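4. Planning the second year's equipment

4.1 What the first budget left out

We began with a fixed sum, three rooms at Julholm and a great deal of optimism. The first equipment plan, drawn up by Margus Dzene and Aivar Laur before any of the tasks had been settled, gave most of its pages to the arms and the computers that drive them. Everything else went under a single line called "sundries". That line was overspent by December, and looking back through the receipts has been one of the most useful and (we admit) most enjoyable parts of the whole project, as it showed us where a small lab really spends its money.

The largest surprise was the drinkware. Our tabletop tasks use ordinary kitchen objects, and we wanted a set that would stretch the grippers: see-through walls, thin rims, small handles, patterned surfaces, things that stand on a board above the table as well as on the table itself. We bought the first 20 pieces one by one from a shop near the station. Bought that way they could not be replaced like for like, and when a mug went missing the task had to be set up again with a different one. We now order in matched batches of 24 and keep half of each batch in the cupboard. Figure 4 gives an idea of the kind of reach we were planning for.

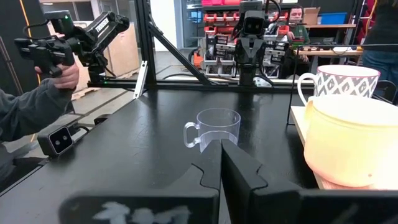 Figure 4. Clear mug on the black tabletop, seen from the gripper, with the hand-held controller in use at the left.

Sigita Lapiņa, reading an early draft of this section, objected that a clear mug is a poor basis for a budget: a lab with less money would do better to start with solid, plain objects and put the savings into spare fingers. We think she has a point about spare fingers, and the revised plan doubles them. On the mugs we still disagree. Clear objects brought out problems with our lighting and our choice of cameras in the first fortnight, while both orders could still be changed, and finding that out a year later would have cost far more than a box of mugs.

4.2 Counting the hours

Equipment plans tend to list prices and leave out people. We logged the time spent on each station over 200 sessions, and the log changed our minds on several things. Resetting the objects took longer than we had guessed. So did cable work: a cable that has to be moved by hand every time the arm changes sides costs nothing on paper and a good part of an afternoon in practice. We have therefore put overhead mounting into the plan as an item of its own, with its own clips, rails and spare leads, and with two days of somebody's time set against it.

The operator's side needs the same care. In the first plan we allowed for one controller per station and no spares, so a fault in a single joint could stop a station until a part arrived. Ott Dambrauskienė worked out that one spare shared between two stations would cover nearly all of the stoppages we had seen, and this is what we have bought. Chairs also went in, at last! Our people were sitting on whatever they could borrow from the Duvness office next door.

We asked Navickas and Rodix to quote for the same list, and both were patient with our questions. The quotes differed mainly in how they handled delivery of part orders, which matters a lot when half a station is of no use to anyone. We would urge other small groups to ask about this early, and to ask in writing.

For the drying-rack tasks the list is pleasingly short. A wire rack with a wooden shelf, a few cups and mugs of different shapes, and a clear jar give a good range of grasps for very little money, and the whole set can be laid out again in a couple of minutes (Figure 5). We spent roughly 1,000 euros on props of this sort across all stations, and no other part of the budget gave us so many different tasks for the price.
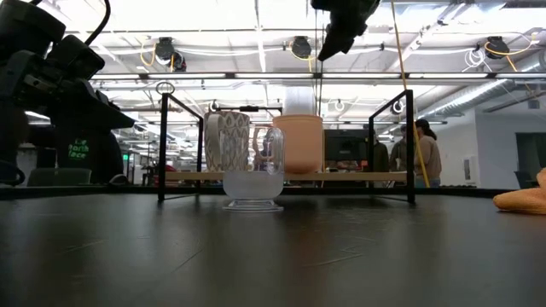
Figure 5. Jar, rack and cups on the table at the second-year planning stage.

4.3 Spares, repairs and the order of buying

The order in which things arrive turned out to matter nearly as much as the things themselves. In the first year the arms came before the tables. Dzintra Kuusk has since drawn up a buying order that starts with frames, tables and lighting, goes on to cameras and cabling, and leaves the arms until the room is ready for them. Props can be bought at any point, and we suggest buying them early, as people begin inventing tasks the moment there is something on the table to pick up.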